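Perguntas frequentes: telessaúde na ilha de Haruna

O posto de Haruna vai mesmo ter médico à distância?
Diz a Kindik que sim, a partir de junho. Já o disse antes, para Detiston, e lá continuam à espera da ligação.

Quem paga?
A consulta custa 2 euros ao utente. O resto fica por conta do município, que ainda não publicou o contrato.
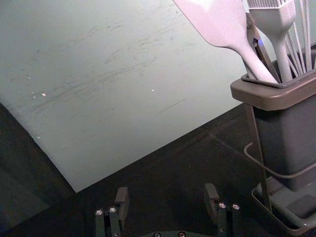

E se for uma urgência?
Vai-se de barco, como até agora. São 50 minutos com bom mar. Um ecrã não cose uma ferida.

Os 34 doentes crónicos ficam abrangidos?
Em teoria. A aplicação Gramum pede telemóvel recente, e muitos não o têm.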